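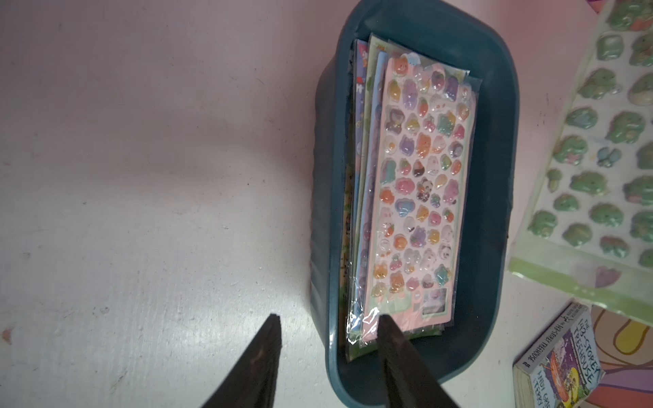

Puffy sheets, still sealed, standing up in the teal bin

Storing puffy sticker sheets: upright or flat?

gluepot_286
Posted in Storage and Supplies

I'm sorting my sticker sheets again and want opinions before I commit. The flat ones are easy, they go in a binder. The puffy ones are the problem. I have them in a plastic bin, standing on edge in their sleeves so I can flip through them like records. It works fine when the bin is full. When I take a handful out, the rest start to lean.

Does leaning do any harm over a few months? These are for swaps and for my niece's class, so I want them to still peel clean.

marlowe_k
Flat. Always flat. I stood mine up in a closet for a summer and every backing card came out with a curve in it. The stickers were okay but the corners had started to lift.

tinpenny
I disagree with marlowe. I keep 600 sheets on edge and the trick is to pack them so they can't slump. Put a piece of stiff card behind the last one and move it forward as you use them up. If you stack puffy sheets flat, the ones on the bottom get squashed and you can see the dents.

marlowe_k
Only if you stack them too high. I keep mine in piles of 5 and have never had a dent.

tinpenny
That's a lot of piles.

Teodor Malinowski
I sell these at a market table, so I handle them all day. Leave them in the sleeves whatever you do. The Zoteo sleeves I buy have a flap that folds over the back, and I press the air out before I close it. Air in the sleeve makes the sheets slide against each other and then nothing stays put, upright or flat.

Heat matters more than position. My January stock was in an unheated garage and was fine. The box I left in the car in July was not.

gluepot_286
Good to know about the air. I laid everything out on the table this afternoon to sort by size first and then by theme.

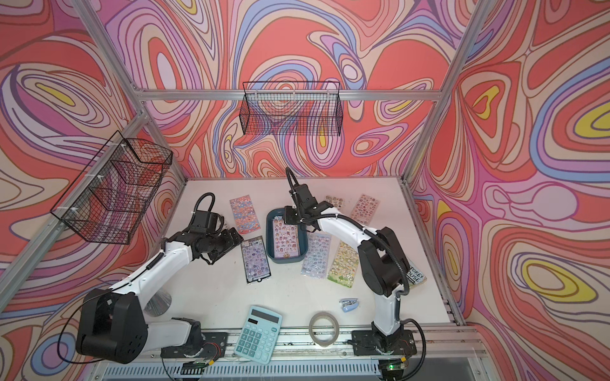
Size turned out to be the better way to start. Long narrow sheets stand up well next to each other, but a wide one in the middle of them makes a gap and the whole row tips. So I'm putting the wide ones in their own tub.

oatmilk_jen
Do you separate by theme after that? I did animals, food and everything else, and then I had a sheet with bears and cherries on it and gave up.

gluepot_286
Same problem. Pandas get their own spot because the kids ask for them first. Anything mixed goes in with the animals.

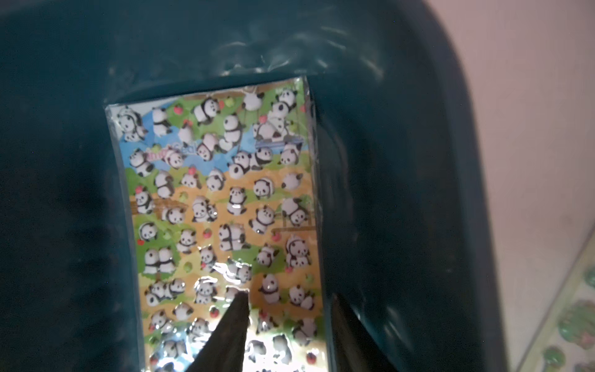 Panda sheet lying flat in the tub, strawberries included

marlowe_k
So you're going flat after all.

gluepot_286
For the wide ones, yes. The narrow ones stay upright with tinpenny's card behind them. I'll check both in a couple of months.

tinpenny
Fair enough. Use a card that's a bit shorter than the bin or you'll bend it every time you put the lid on.

oatmilk_jen
Is a Dremach tub deep enough for the long sheets? Mine are sticking out of a shoebox right now.

Teodor Malinowski
Measure your longest sheet in its sleeve and take that to the store with you. The sleeve adds more than you'd think.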